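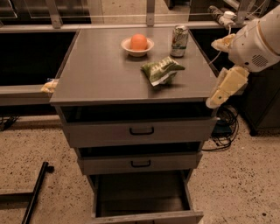 **Robotics for Non-Engineers: handout for week 5**
Notes to go with Monday's visit to the Uneris lab. Please read before the seminar and bring your own scribbles as well.

First of all, thank you for being such a good group to take out. We got everyone there and back, and Trefor Mathias (who runs the lab and gave up his whole afternoon) wrote to tell me that your questions were better than the ones he gets at conferences. I believe him! These notes cover what we were shown, what I think it was an example of, and what I'd like you to do with it.

## 1. The task

You remember the set-up: a grey cabinet with drawers, a few things on top (an orange in a white bowl, a drinks can, a green snack bag), and a white arm with soft-looking pale fingers reaching in from the right. The instruction was "put the snack bag in the bottom drawer". A child of three can do that. What I loved about the afternoon was finding out how much is packed into those seven words.

Try writing it down as steps and you get something like this:

1. Find the cabinet, and work out which drawer is the bottom one.
2. Check that the drawer is open far enough.
3. Find the bag and tell it apart from everything else.
4. Choose a place to take hold of it.
5. Close the fingers firmly enough to lift, gently enough not to burst it.
6. Carry it clear of the bowl, the can and the cabinet edge.
7. Lower it into the drawer.
8. Let go, and get the hand out again.

Several of you wrote a shorter list, and one of you wrote a list of 30 steps, which I enjoyed very much. Neither is wrong. How finely you chop a task is a design choice, and we'll come back to it when we read the Gwynne chapter.

## 2. Why a snack bag?

Annag Rutherford asked this within a minute of our arriving, and it's the right question.

An orange is round. Turn it any way you like and it is still much the same shape, and it pushes back when you squeeze it. A can is even kinder, a plain cylinder standing on its end. If you know where the middle is, you know nearly everything you need.

A bag has no fixed shape. It creases and twists, and it looks different every time somebody puts it down. Squeeze it and the contents move about. The printing on the front folds up on itself, so a system that has learnt the look of the flat packet may not know the crumpled one. Things like this are called **deformable objects** (please learn the term, it will be in the reading), and they are still one of the hard corners of the subject. Laundry is the famous case. Cables are another.

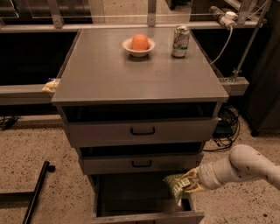 The second half of the job brings its own trouble, because a drawer is a box with walls. Setting something down on a flat top is forgiving: a little too far left and no harm done. Going into a drawer means getting past the front lip, and a bag hangs below the fingers by an amount that depends on how it was picked up. So step 4 in the list above reaches forward and interferes with step 7. Dexter Padilla's phrase for this was "the grasp is already a plan", and I'd like you to steal it for your essays.

## 3. Soft fingers

We spent a good while on the hand. Hard metal fingers have to be placed very exactly. Softer ones give a little, so a small mistake in position gets soaked up by the finger and the bag survives. The price is that you know less precisely where the object is once you're holding it, and for fine assembly that can matter a great deal.

The word to learn is **compliance**: how much something gives when pushed. Your own fingertips have lots of it. Press one against the desk now and watch.

## 4. Where the skill comes from

Teodoro Salazar explained the training side, and he went through it at quite a pace, so I'll put it down slowly.

Nobody at the lab types in a path for the arm to follow. A person guides it through the job, over and over, and the cameras and joint positions are recorded each time. One such recording is called a **demonstration** or an **episode**. Their drawer collection holds 698 episodes at present, and Teodoro would like 3000. The model learns to connect what the camera sees with how the arm should move next. The usual name is **imitation learning**.

Two points from the discussion that are worth keeping:

- *Variety beats repetition.* If the bag always starts in one spot, the model may simply learn the spot. They shift things between episodes for this reason.
- *Clutter is useful.* The bowl and the can have no part in the instruction. They have to be left alone, and that is a skill too, one which has to be learnt from somewhere.

Bienvenido Bañez asked what happens if the instruction names something that isn't there. Trefor's answer was that the older model would grab whatever was nearest, and the newer one sometimes waits. I was delighted by that "sometimes". We could fill a seminar with it, and I think we shall.

## 5. Words to know

**Gripper**: the hand, whatever it looks like.
**End effector**: the more general word, for anything fixed to the end of an arm (a sucker, a brush, a welding torch).
**Occlusion**: one thing hiding another from the camera. An arm reaching across its own view does this constantly.
**Policy**: the learnt rule that turns what is sensed into movement. Nothing to do with government.

## 6. For the seminar

Pick a job you do at home with one hand. Write it out as steps, then mark the step where an early choice decides whether a later one will work. One page is plenty, and drawings are very welcome.

Reading: Skondov, chapter 2, and the short Gwynne chapter on grasping. If you only have time for one, read Gwynne. Both are on the shelf in room 293, and please put them back when you've finished.

Anyone who missed the coach and would like to see the arm can write to Annag, who is collecting names for a second, smaller trip in January.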